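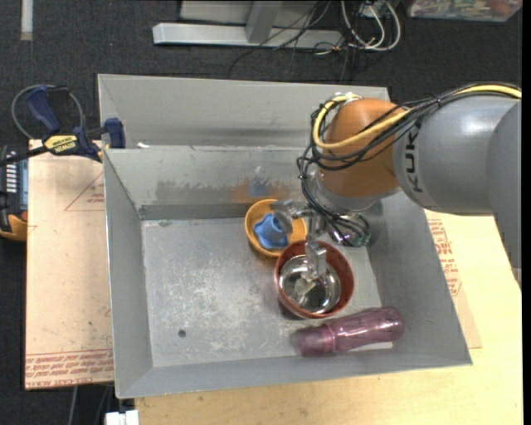 OPINION | MUSIC & LEARNING

Let the beginners play in public

2025-04-05

I took up the cello as an adult, and last October I played in front of other people for the first time. It was the student evening at Nenholm, a music school above a row of shops, and I got through two minutes of a slow minuet with my bow shaking the whole way. I loved it! I have been pestering everyone I know to try the same thing ever since.

Most schools keep their newest players out of sight until they sound good. Nenholm puts them on first, while the audience is fresh, and then the advanced students play (and yes, some of them are wonderful). That order matters more than I expected. By the time the string quartet from the Tavares studio sat down, the room had already clapped for wrong notes, a dropped pick and a clarinet that squeaked on every high G, and people were listening with their shoulders down.

I know the argument against it. Parents pay for lessons and want a polished show, and a hall with 200 seats isn't cheap to rent for an evening of "Hot Cross Buns." Fine, use a smaller room! Ours had folding chairs and an upright piano with a sticky pedal, and it was plenty.

What you get back is practice with a point to it. I had played that minuet for months in my kitchen without once fixing the shift in bar 12, and I fixed it in a week when I knew strangers would hear it.

So if you teach, put your beginners on the program this spring. If you're the beginner, sign up. I'm down for the next one, with a faster piece, and I still haven't got the ending right.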